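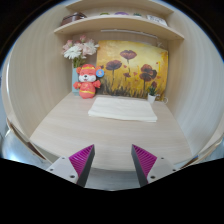
Hand-held gripper in front of the desk in the alcove, folded white cloth between the fingers and the painting.

Category: Data Cards / Known Issues
5 min read

# Borell Desk Cloth set — data card and fault report

This card describes the Borell Desk Cloth recordings and one fault which we found in them in January. Please read the fault part before you train anything on gripper width. The recordings were made with a hand-held two-finger gripper, and the person holding it did the task in the same way as the arm should do it later.

## Contents

- 2796 episodes in total
- 1634 episodes with correct width values
- The other episodes carry the flag `width_suspect`
- One camera stream per episode, wide-angle lens, mounted on the gripper
- Gripper pose and finger width, one value for each camera image

The task is to pick up a folded cloth from a desk and put it down again in another place on the same desk. The desk stands between two side walls, with a shelf over it. The things at the back stay in place during the task: a plush toy, a vase with artificial flowers, a painting of poppies and a small potted plant. They are obstacles, and the policy should learn to keep away from them.

## What went wrong

The finger width is computed from the camera stream. The software looks for the two magenta pads and measures the distance between them. It searches for the pad color inside a region that was drawn by hand, and this region was too large. It reached far above the finger tips, into the part of the view where the painting and the flowers can appear.

When the gripper went low and near to the back of the desk, some dark red petals passed the color test. The software then took a poppy as part of a pad. The width value jumped, in most cases to "fully open", while the fingers were closed on the cloth. The plush toy, with its red outfit, gave the same error in a smaller number of episodes.

We did not see this in the first check. Our check script looked only at the minimum and maximum of the width, and both were inside the permitted limits.

## How it was found

Tsz-kin Lam trained a policy on the full set and ran it on the arm in the Lustau cell. The arm took the cloth correctly, lifted it, and opened the fingers above the desk. The cloth fell on the plant and the pot went over. On the next run the arm opened early again, and then it closed on the cord beside the plant and pulled. Tsz-kin pressed the emergency stop. There was no injury. One finger mount was bent and had to be replaced.

At first we suspected the arm controller, and we lost 11 working days on this. Libor Kubíček then plotted the recorded width over the video and found the jumps.

## Safety note

The force limit did not stop the arm when it pulled the cord. It was set for the cloth task with a wide margin, and a light cord stays below this limit. If you run a policy from this set on a real arm:

- Remove all cords from the reach of the arm, or fix them to the wall.
- Keep one hand at the emergency stop during the first runs of every new policy.
- Do not use the values from `width_suspect` episodes as commands.

## What we changed

The search region is now smaller and ends a little above the pads. The software also refuses a width change that is faster than a hand can move the fingers. In this case the value is left empty and the episode gets the flag. We have not repaired the old values. Libor tried to fill them from the neighboring values, but the result was poor at the moment of grasp — exactly where the width matters most.

## Still open

- In a small part of the flagged episodes the width may be correct. We checked 1000 flagged episodes by eye, and the rest are not reviewed.
- The lens bends straight edges strongly. The Hsueh calibration file corrects the center well, but it is less exact near the border.
- The Ralbridge recordings use the same old software version. They have no painting in view, but please do not assume that they are clean.

If you find a wrong width in an episode without the flag, please open an issue with the episode number and the time inside the episode. Libor Kubíček maintains the flag list.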